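April, bench 2, late morning

Acrylic holder for the sump, second go. First one (extruded offcut from the Siltmont bin) crazed at every hole within a few days of sitting in salt water. Should have annealed it, didn't. Switched to cast sheet from Trerkov. Cuts a lot nicer, chips come off as chips and not as goo.

**Cutting**

- Table saw, triple chip blade, paper left on both sides. Feed slow but don't stop or it melts and grabs.
- Holes: stepped bit, soapy water, scrap clamped behind. Router at the 10,000 setting was too hot, dropped it right down, much better.
- Scraped edges with the back of a hacksaw blade. Did NOT flame polish the ones getting glued. Flame + solvent = cracks, see the first overflow box.

**Magnets**

Old ones rusted through the nickel. Brown weeping down the glass, swelled enough to split the cap. Plating alone is no good in salt, doesn't matter what the seller says. New ones go in a blind pocket, epoxy over the top, then an acrylic cap welded on. Leave the pocket slightly oversize so the epoxy gets all round the sides.

Polarity!! Mark with paint pen BEFORE they go in. Glued one in backwards last time and had to mill it out, lost the part.

Grip through the glass of the Setier tank is fine dry. Wet it creeps down slowly, overnight it had moved almost 2 inches. Thin silicone pad on the dry side only seems to hold it. Want to try pads both sides but worried about crud getting trapped behind the wet one.

**Gluing**

Thin solvent, needle bottle, pins under the joint, flood, wait, pull pins. Two joints had bubbles near the corner. Edge wasn't flat, went back to the sanding block on glass and redid them. Left it clamped over night, no stress marks so far. Room was cold so I gave it longer than the bottle says.

**Leak/soak**

Holder and 2 spare caps are in a bucket of tank water with a small pump. Check magnets for rust at the end of the month. If there's any brown at all the cap seam is bad and I start over.

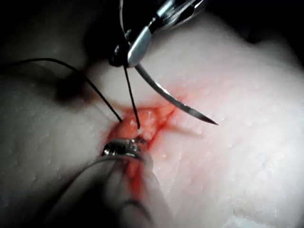
**Probes**

- Temp probe fits the big hole, a bit loose. O-ring on the body sorts it.
- pH probe sits too low, cable gland hits the rim of the box. Raise the top plate or get a shorter collar. Collar is easier.
- pH drifting again after calibration. Tip had a film on it. Soaked in dilute vinegar, rinsed, then storage solution, recalibrate tomorow. Don't store it in RO.
- Keep both away from the heater and the return pump, reading jumps around whenever the pump kicks in. Might be the ground, try the Espinoza probe on the same port and compare.

**To order / do**

- more cast sheet, same thickness (check offcuts first)
- epoxy, the slow one
- silicone pads
- 33 mm forstner for the cap pockets, ours is burnt
- 3000 grit for the front face, only got coarse stuff left
- redraw the top plate with the cable notch moved to the back, notch is on the wrong side for anyone with the sump on the left
- lable the bucket so it doesn't get emptied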